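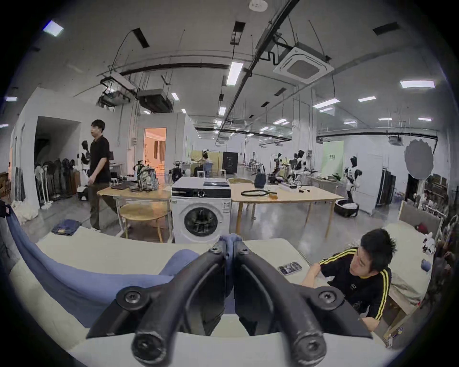 Blue denim, with the folded pair at the back.

September 25, 2024

A thread about clothing take-back schemes, as I've now read the small print on one and am in a bad mood.

Grudivitz wants my old jeans. There's a bin by the tills and a poster saying they'll be "given a new life". Whose life? Where? The poster doesn't say and neither did the person I asked, who was very nice about it and gave me a leaflet.

The leaflet says every item is "responsibly rehomed". I'd love to know what irresponsible rehoming would look like. Leaving them on a bus?

You get a voucher, of course. It lasts 14 days and only works on full-price stock. So to do the planet a favour with one pair of jeans I have to buy another pair of jeans within a fortnight.

I went and found the terms. They say donated items become the property of a "processing partner", Kamero. Kamero's own site has lovely photographs of fields and one paragraph on what happens to the clothes. The words used are "reuse, recovery and other routes".

Other routes! That's doing a lot of work for two words.
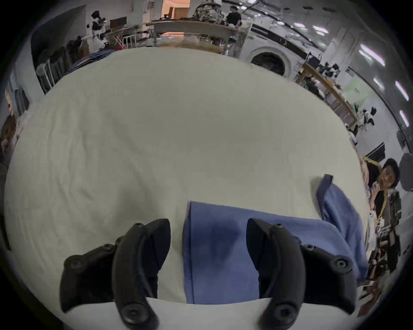
Blue cloth folded into a strip.

Now the numbers. The Grudivitz report says the scheme took in 2254 bags last year. Bags of what size? It says 463 of them were "assessed as premium". Fine, and the rest?

I read the report twice looking for the rest. There's a pie chart with no figures on it. The biggest slice is labelled "onward".

To be fair to them – and I am trying – sorting old clothes is slow, fiddly work and most of what people hand in probably isn't worth much. Stretchy denim is a pain to recycle. Blends are worse. I can accept all of that. Then put it on the poster.

Visar, the resale app, is the other thing people keep telling me to try. I did. Listed a decent shirt, got three messages asking if I'd take less, sold it and cleared 47p after fees and the padded envelope. I've no complaint about the buyer. I do have one about the email afterwards congratulating me on my "impact".

And then Kamolrat, who sell T-shirts "designed to be returned". They've been promising a breakdown of what comes back since last November. Still "coming soon" when I looked this morning.
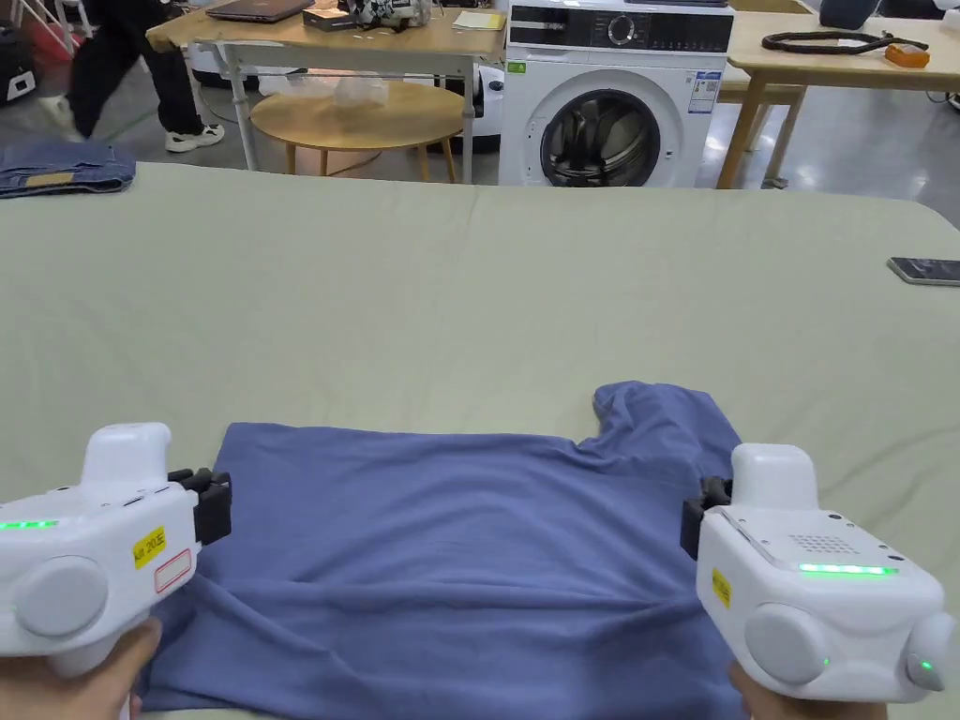
One reply says I'm being unfair, that a bin in a shop is still better than the rubbish at home, and that if people like me keep moaning everyone will just give up and chuck the lot.

Maybe. I don't want anyone to give up. I want a shop that makes a claim on a poster to be able to answer a question at the till.

Same person also asks what I do with mine, then. Wear them till the knees go, patch the knees, cut them up for cleaning rags. Anything still good goes to the hospice shop on the high street, where I can see it hanging in the window with a price on.

I've emailed Grudivitz to ask what "onward" means. Will add the answer to this thread if I get one.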